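The quiet part of the software: a talk with the developer behind Nerura

Published December 23, 2023

It takes a while to get to the subject of grippers when you visit the Kurian workshop in Cledenham. First there is coffee, then a tour of the shelves, and then a long and very happy detour about why the heating makes that noise. But once the lead developer of Nerura sits down and opens a laptop, the conversation stays on software for most of the afternoon, and I was glad I had cleared my calendar.

Nerura is a tool that sits between a recording and a trained controller. Someone picks up a hand-held gripper, does a chore with it, and the camera on the gripper records the whole thing. Nerura then works out where the hand was at every moment and turns that into motions an arm could follow. "We're plumbing," the developer told me, laughing. "I love plumbing. Somebody has to make sure the water comes out of the right tap."

The first version was a single script, written in September of last year over what was supposed to be a vacation. It could handle a recording as long as the person moved slowly and the room was full of posters, books and other busy things to look at. "It needed landmarks," the developer said. "You give a tracker a bookshelf and it's delighted. You give it a plain wall and it starts to drift, very politely, without telling you." That politeness became the main thing the team set out to fix. The current version reports how sure it is of the position at every step, and it will stop and ask for help before it hands over a path it doesn't trust.

I asked which surfaces gave the most trouble, expecting to hear about glass. Glass is bad, I was told, but wood can be sneaky. The grain looks like plenty of detail, yet long lines running side by side all resemble each other, and a patch of reflected light slides along as the camera moves, so the software can be tempted to follow the light and lose the table.
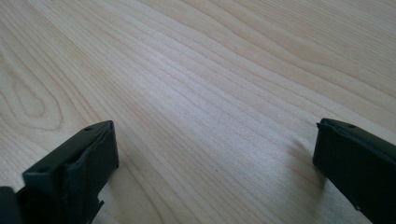
Horano, where the team sends its early builds for testing, takes a stricter view, and says that no tracker should be allowed to use bright reflections at all, even if that means throwing away a good part of every recording. The developer has heard this argument many times and answers it with real fondness. "They're right on the bad days," I was told. "On the good days I'd like to keep my data, please."

The compromise, for now, is a setting. Nerura marks the bright areas, gives them very little weight, and leans on the motion sensor for short stretches until the camera has something better to hold on to. There are 2,685 recordings in the set used to check each release, and the developer reads through the failures by hand – all of them, with a notebook, usually in the evening. It sounded tiring to me. "Oh, I like it," came the answer. "You start to recognize the mistakes, like neighbors."

We talked for a good while about the fingers too, as the software has to know how far apart they are. Nerura finds both tips in the picture and measures the gap between them, and it has to keep doing so when one is in shadow or half out of view. Dark fingers on a pale table are easy enough. Dark fingers over a dark sink are what the next release is for, along with a faster way to line up 2 grippers used together, one in each hand. At the moment that step takes 23 seconds, and the developer made a face when saying so.

Planning comes after all of this, and it was the part I understood least, so I was grateful for the patience. A person's wrist will happily bend in ways an arm's joints can't, so a recorded path has to be checked against the arm that will follow it. Sometimes the fix is a small shift of the base. Sometimes the recording simply gets set aside for a different arm, with a note saying which joint ran out of room.

Before I left, I asked what a newcomer should learn first. I had expected a programming language, or perhaps some math. "Clocks," the developer said, already reaching for the coffee pot again. "Learn how to make 2 clocks agree. I've lost more weekends to timestamps than to anything clever."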